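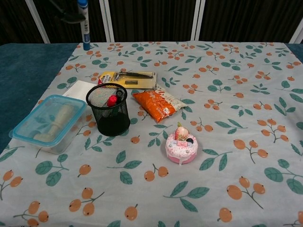 Tabletop with a berry-print cloth. 

FOR IMMEDIATE RELEASE

Castbridge Ships Version 4 of Isex, Its Open Source Multi-Coin Desktop Wallet

SKOSVILLE, Fri 14 August -- Castbridge today released Isex 4, a full rewrite of its free desktop wallet for people who hold more than one kind of coin. Download is live now. Windows, Mac and Linux. Phone version to follow, see below.

Isex 4 replaces the 3.x line. Users on 3.x will get an update prompt the next time they open the app. Users on 2.x or older need to export their recovery phrase first and do a clean install. Please do read the upgrade notes before you start. They're short.

What's new

Hardware signing. Isex 4 can now hand a transaction off to a hardware device and wait for the signature. The key stays on the device. Support for this was the top request on the tracker, open for 17 months, and it is now closed.

Watch-only accounts. Paste in a public address and follow the balance without loading any key. Good for bookkeeping. Good for checking cold storage from a work laptop.

Fee control. The old slider is gone. Users now see the current network fee, a slower option and a box to type their own. Isex warns if the number typed in looks far too high or too low, but it won't block the send.

Address book with labels. Labels are stored in the wallet file, encrypted with everything else. They can be exported as a plain CSV.

Faster start. The 3.x wallet re-read the whole transaction history each time it opened. Version 4 keeps a local index and only asks for what's missing. In Castbridge's own test, a wallet holding 600 transactions opened in 4 seconds on a mid-range laptop. Older machines will be slower.

Under the hood

The network layer is now a seperate library called Samuel. Same license as the wallet, own repository, own release schedule. Other wallet makers can use it without taking the rest of Isex along. Samuel handles node selection, retries and proxy settings. It does not touch keys at all -- signing lives in the wallet or on the hardware device.

Samuel will talk to a public node by default. Users who run their own node can enter its address on the first setup screen, which used to be buried three menus down.

The rewrite closed 332 issues in the tracker. A list is in the changelog, sorted by area. A few were closed as duplicates, and those are marked.

What's been removed

Built-in price charts. They depended on an outside service that changed it's terms. The wallet still shows a fiat estimate if the user turns it on, off by default.

The in-app swap tab is also gone. Castbridge does not plan to bring it back.

32-bit builds have ended. The last 3.x release stays on the download page for anyone who needs it, with security fixes only through December.

Security notes

Every build is signed. Checksums are posted next to each file. Castbridge asks users to verify the download before they enter a recovery phrase, and to get the wallet only from the Castbridge site. There is no Isex browser extension. Anything in an extension store under that name did not come from us.

Support staff will never ask for a recovery phrase. Not by email, not by chat.

Reports of security problems go to the private address in the repository's security file. Please don't open a public ticket for those.

Price and availability

Isex 4 is free. No account, no sign-up, no ads. Castbridge makes its money from paid support plans for businesses, and those plans now cover version 4 at the same rate as before. Current customers don't need to do anything.

The phone version is in closed testing. Target is December for Android. No date for iPhone yet, Castbridge will post one when there is one.

Translations: English, Spanish, German and Portuguese are complete. French is partway done and falls back to English where a string is missing. Help is welcome, strings are in the main repository.

About Castbridge

Castbridge is a software company in Skosville. It makes Isex, the Samuel network library and a set of command line tools for node operators. All of its wallet code is open source.

Press contact

Castbridge press desk, Skosville. Use the press form on the Castbridge site. Logos and screenshots of version 4 are in the newsroom folder, light and dark theme.

###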